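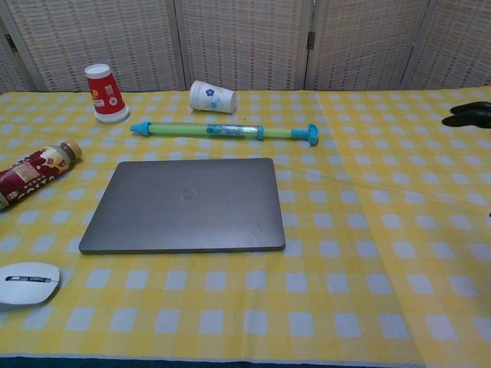

Tips for a tabletop gripper build: setup, wiring, first picks

Keep one table for the arm and another for tools. Clear screws, cutters and wire scraps before powering up.

Work surface
A checked tablecloth gives a ready grid for rough alignment. Pull it flat before you set the zero point, and clip it underneath if it creeps. Fold lines will tip a paper cup. Measure the height of the cloth with the fingers closed and the motors in slow mode, then add 8 mm as the lowest travel limit.

Base
Bolt the base plate to the bench, not to a board sitting on the bench. On the Pidska base, tighten the bolts in a cross pattern and check them again after the first hour of running. Set the plate so the reach at half extension falls on the middle of the work area. Ours came out at 287 mm.

Fingers
Glossy black fingers slip on smooth plastic. Scuff the inside faces with fine sandpaper and wipe with alcohol, or add a thin strip of silicone. Trim the strip 1 mm short of the tip so it doesn't peel. Check that both fingers meet along their full length when closed; shim the slower one if they don't.

Cable
Leave a loop at each joint. Tie the loop on the fixed side only. The Nostesier connectors need a firm push until the latch clicks, and a half-seated plug will show up as random resets.

Test objects
Use light household items before anything that matters: paper cups, upside down and on their sides, a long plastic toy, a computer mouse, a drink bottle with the cap on tight. Start with the cups. For a cup on its side, grip near the narrow end and keep the force low, as the wall folds before the rim does. For a long item, find the balance point by hand first and mark it with tape.

Speed and force
Begin at 154 on the Drandine controller's force scale and go up in small steps. Log every change. Regrease the finger slides after 2,000 cycles.

Shutdown
Park the arm low, open the fingers, cut motor power, then unplug the controller.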